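Karkitura Peel-and-Paste Wallpaper, Small Floral

I've been selling wallpaper out of the same narrow shop for a good while now, and this is the roll I end up cutting samples from more than any other. I had it up in my own hallway before I ever stocked it (my sister Anežka Jurčo picked it out, and she will want that mentioned), so I know it pretty well.

It's a paste-the-wall paper. You roll the paste onto the wall, hang the strip dry and slide it until the pattern lines up. No soaking, no folding table, no wet paper draped over your head! I did my whole hallway between lunch and dinner, and I'm slow.

The small repeat is what I love most. Big patterns eat up paper because you trim so much off every strip to get the match, but with this one the scraps are tiny. It's also kind to old walls. Mine lean in every direction and you'd have to get down on the floor with a level to catch it.

A few things I tell everybody who calls. Check the batch number on every roll before you open any of them, and buy one more than you think you need. Prime fresh drywall first, or you'll take half the wall with you when you redecorate. For bathrooms, I'd keep it well away from the shower. The surface wipes down fine with a damp sponge, but steam gets into the seams over time and then you're out there with the seam glue every September like me.

Paste isn't included. I use the Berkska ready-mixed tub, and the 2 tubs I bought did the hallway with enough left over for the closet door.

Lots of you ask how a small floral looks on more than one wall at once. I say go for it, all the way around if you can.
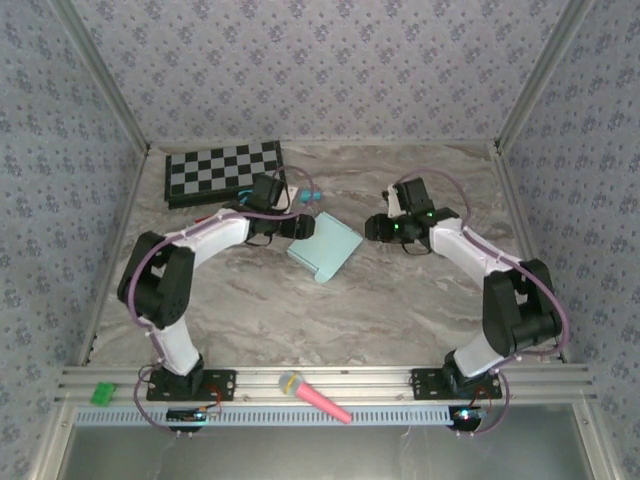

Small dark blue flowers on pale lavender-gray, carried around three sides.

Sample sheets are 60 cents each, and I'll take that off your order if you go ahead. Full rolls ship in a stiff tube so the ends don't get crushed. Unopened rolls can come back, opened ones can't, and please don't toss the label until you've hung the last strip.

Related items
Berkska Ready-Mixed Paste, tub
Šimko Seam Roller
Tronevus Smoothing Brush, wide
Karkitura Plain Linen Look
Karkitura Border Strip, Leaf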